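4.3 The release fault

The fault that taught us the most was also the quietest one. In 13 of the 1027 logged trials, the right hand of the Taseo platform closed on an object, carried it to the target and then failed to let go. No alarm was raised. The controller reported an open hand, the planner accepted the report, and the arm began its retreat with the object still between the fingers. We were delighted to find such a clean mismatch between what the software believed and what the hand was doing, because faults of this kind usually hide under noise from several sources at once.

The first case came up during the tabletop placing task described in Section 3, in which soft objects are picked up from the table and set on a plate. Our early guess was friction. Foam bulges between the fingers when it is squeezed, and a bulge can hold on for a moment after the grip force drops. Mohsin Khokhar tested this by repeating the release with the arm parked and the grip force set to its lowest useful value. The fault appeared anyway, and it appeared with a rigid block as well, so friction alone could not be the answer.

The timing logs were much more helpful (and great fun to read once we knew where to look). Each hand receives its commands over a shared bus. When both hands are told to move within the same control window, the second message waits in a short queue. At the Kandetberg site this queue had been given a timeout of 400 ms. A release command that waited longer than that was dropped, but the state estimator had already marked it as sent, and from there on "sent" was treated as "done." All 13 cases fit this pattern. In every one of them the left hand had been given a new pre-grasp shape just before the right hand was told to open.

We then went back to the head camera views to ask whether vision could have caught the problem. Figure 3 shows why this is harder than we had hoped. The fingers hide most of the object in the right hand, and from this angle a firm grip and a loose one can look very much alike. A simple check that asks "is there an object near the fingers?" would give the same answer in both cases. 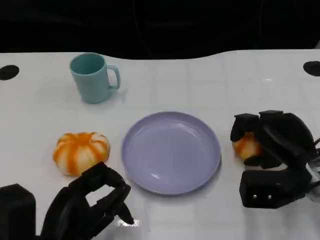 Figures and Tables

Figure 3. Head camera view of the placing task. The right hand is closed over one striped toy pumpkin while the left hand is open near the other. The plate between them is empty.

4.4 Changes made and remaining risk

Two changes followed. First, a release now counts as complete only when the joint encoders report the open position, and the arm may not retreat until they do. Second, a dropped message raises a stop for both arms. We chose to stop both because the arms share a workspace, and a hand that is still holding something takes up more room than the collision model expects. With a toy made of soft material the cost of a mistake is small. With a mug or a plate it could mean broken pieces on the table and a person reaching in to clear them, so the stop also holds the arms still until an operator resets them by hand.

We reran the full trial list in November with the new rule in place, using the Flenalgate task set and the same bus settings. Messages were still dropped, as we expected, and each one led to a stop. The arm did not retreat with a held object in any of the repeated trials. That is a very encouraging result for such a small piece of code!

Some risk remains. The encoders measure the joints and know nothing about the object, so something that sticks to an open finger would pass the check. The Kennedy test rig, with its fingertip pressure pads, should let us study that case directly.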